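Jivero: recoger la mesa con dos brazos
Memoria final del proyecto de asignatura
27 de diciembre de 2021

Punto de partida

La propuesta que entregamos en noviembre prometía un robot capaz de ordenar «cualquier mesa doméstica». La versión que presentamos ordena una mesa, la nuestra, siempre que nadie la mueva. El tutor calificó el recorte de maduro y nosotros no quisimos discutírselo.

Método

Jivero usa 2 brazos teleoperados y una política de imitación, Trodel, entrenada con 400 demostraciones nuestras. El plan de trabajo distinguía entre fruta de plástico y herramientas de jardín de juguete. La fruta iba al plato; las herramientas, a la cesta. Quien haya intentado soltar un racimo de uvas artificiales con una pinza de dos dedos entenderá por qué esa parte ocupó 9 sesiones — y las herramientas, bastantes menos.

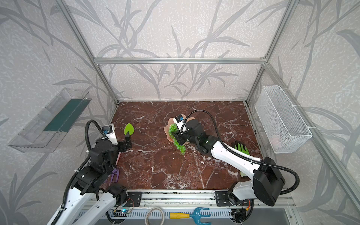
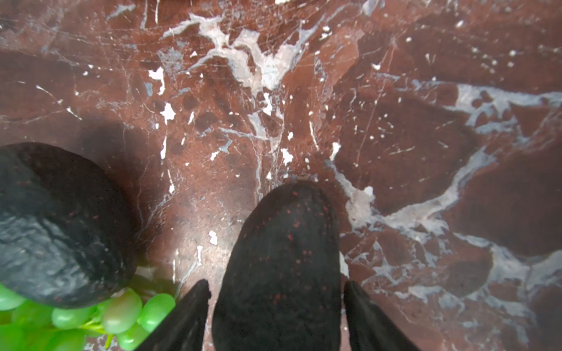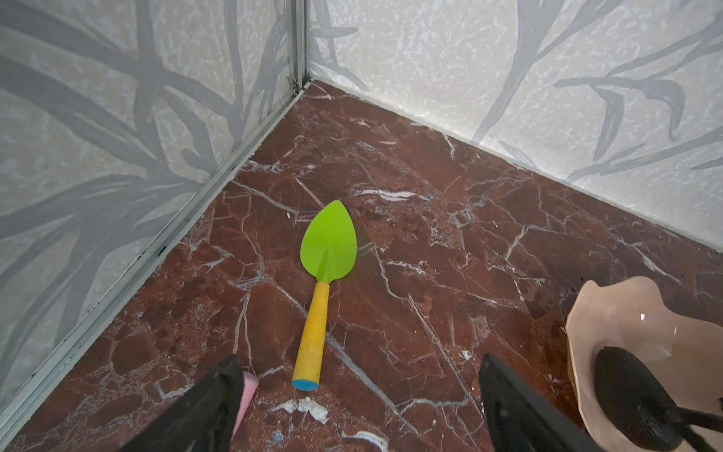 El veteado del mármol y las cámaras de muñeca de los dos brazos.

Resultados

En la evaluación final hicimos 10 intentos por objeto. La pala salió bien en 9. Con las uvas preferimos hablar de «resultados prometedores», expresión que en la memoria del grupo Golestani significaba 2 aciertos y que aquí significa lo mismo.

El fallo más repetido fue cerrar la pinza antes de tiempo. Probamos a bajar la velocidad de cierre con el módulo Jandale y lo único que conseguimos fue fallar más despacio.

Pendiente

Repetir las demostraciones de fruta con un solo operador, porque cada uno agarraba a su manera y Trodel aprendió las tres. También falta documentar la calibración, que ahora mismo vive en un cuaderno con manchas de café.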